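Gadstead, May 14, 2019

# Grastari Opens Its Secondhand Table Shop in Gadstead, and I'd Love You to Come By
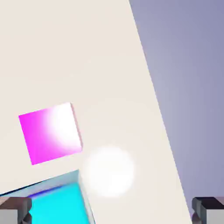 Delwyn Kingi told me over the phone that a good table should outlive the first three families who eat at it, and that most of the ones she sees hauled to the dump have barely got through one. I've been repeating that to everyone who walks past the shop, so I may as well put it in the press release too!

I'm Tayla Gilchrist, and on Saturday morning I'm opening the doors of Grastari, a secondhand table shop on Pirihi Street in Gadstead. We sell tables. Kitchen tables, desks, card tables, the big heavy kind that takes four people and a lot of swearing to get up a porch. A few chairs sneak in when they come as a set, but please don't ring me up about sofas (I've had calls about sofas).

The whole thing started in January, when my aunt moved into a smaller place and couldn't find anyone to take her dining table. It had been in the family since before I was born and had a burn mark at one end from a fondue night that got out of hand. The charity stores were full, the online listing got nothing but people asking if I'd deliver it free to the next county, and in the end I put it in my garage and sanded it back over two weekends. A neighbor bought it before I'd even got the second coat of oil on. Then she sent her sister over, and her sister wanted a desk.

By the end of that month I had 9 tables in the garage and my car living on the street. Shayne Whitelaw, my business partner and the more sensible half of Grastari, worked out that we could either stop or get a lease. We got the lease. The building was Jilteck's old parts store, so it has a loading door, a decent floor and a smell of machine oil that we've mostly beaten with open windows and a great deal of coffee.

## What you'll find

Our prices start at $45 for side tables and go up to $529 for the largest piece on the floor, an extending oak dining table that seats ten with both leaves in. Everything has been checked for wobble, cleaned and, where it needed it, refinished in the workshop out back. If a leg has been replaced or a top has been patched, it says so on the tag. I've bought enough furniture with surprises underneath to feel strongly about that one.

We're also buying. If you've got a table you don't want, send me its measurements and a couple of pictures, including one of the underside, and I'll give you a price within a couple of days. Solid wood is easiest for us to work with but I'll look at anything. We can pick up in Gadstead and the towns on the river side for a flat $30, and we'll knock that off if you're trading up for something of ours.

Then there are the refinishing evenings, which I'm probably more excited about than the shop itself. Every Thursday from 6 p.m. you can bring in a small piece of your own, use our sanders and clamps, and get some help from Flynn McAlister, who has been fixing furniture for most of his life and has opinions on varnish that will fill an evening all on their own. It's $20 a night with sandpaper included – bring your own finish, or buy a tin from us. Eight places a week, and the first two Thursdays are already gone.

"People get scared of sanding because they think they'll ruin the top," Flynn said when I made him sit down for a quote. "Go with the grain, change your paper before you think you need to, and leave the belt sander alone until I'm standing next to you. You'll be fine."

## Opening day

Doors open at 9 a.m. on Saturday and we'll stay until 4. Beverley Tamihana is bringing her pie cart and parking it by the loading door, and she's promised the potato ones. The first 50 people through get a free tin of our beeswax polish, which Shayne and I mixed on my stove and which has ruined one saucepan for good.

At noon we'll be raffling a restored drop-leaf table. Tickets are $2 and all the money goes to the Gadstead library, whose reading room could do with some new desks. We've printed 400 tickets, and I'd be thrilled to see every last one go.

Parking is free on Pirihi Street all weekend. If you're planning to take something big home the same day, pull around to the loading door and we'll help you tie it down. Blankets can be borrowed, but I do need them back.

## Getting in touch

Reporters, bloggers and anyone else who'd like a look around before Saturday are welcome on Friday afternoon from 1 p.m. The kettle will be on, and Flynn will be finishing the last of the desks, so wear something you don't mind getting dusty.

**Media contact:** Tayla Gilchrist, Grastari, Pirihi Street, Gadstead. Call the shop and ask for extension 2869, or just knock on the loading door.

**Hours from next week:** Wednesday to Saturday, 10 a.m. to 5 p.m., with refinishing on Thursdays until 9 p.m.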